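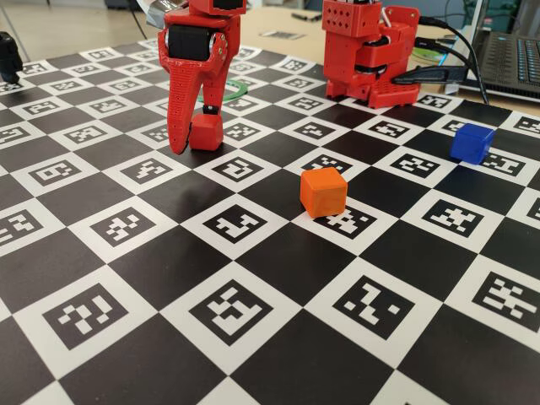

Square markers printed in the white cells of a checkerboard mat.

The Measured Page
By Zinhle Gumede
18 Aug 2019

A sheet of office paper changes size with the weather. Wood fibers take up moisture and swell, mostly across their width, so a sheet grows more in one direction than in the other. For a letter or an invoice the change has no consequence. For a chart, a sewing pattern or a printed scale, it goes straight into the result.

The print shop at Semthorpe has made measured sheets since the days of film plates. Its work now runs from tide tables with fold-out charts to calibration patterns, and every job starts with the same question: what will the sheet be lying on, and in what air?

Grain direction comes first. In machine-made paper most fibers line up with the travel of the web. Growth along the grain is small. Growth across it can be several times larger, and a square printed in dry January air may be a slight rectangle by summer. The shop cuts its stock so that the long side of the job follows the grain, then leaves it stacked in the press room for 2 days before printing.

The second source of error is the printer. A roller that feeds a little too far on each pass stretches the image along the feed and leaves the width alone. Most drivers allow a correction, but the setting holds only for one stock at one thickness. Semthorpe keeps a separate value for each, written on the end of the carton. The test print is a plain ruled line, measured with a steel scale after the ink has dried.

Software adds a third. "Fit to page" is still the most common cause of a returned job. A file laid out on one paper size and printed on another may shrink by a few percent, enough to spoil a pattern and too little to notice by eye. The shop puts a check bar in the margin of every file and refuses work without one.

Backing matters as well. Paper glued to board curls if only one face is covered, so a balancing sheet goes on the back. Polyester film avoids most of the moisture problem but responds to heat, and glossy film throws reflections that make fine marks hard to read under overhead lights. A matte face is the usual choice – it scuffs sooner, and customers are told so.

Finished sheets are measured along both sides and both diagonals. Unequal diagonals mean the sheet is out of square, whatever the sides say. Rolled stock is left flat under boards for some 60 hours before that check, and the readings are written on the job ticket along with the room humidity.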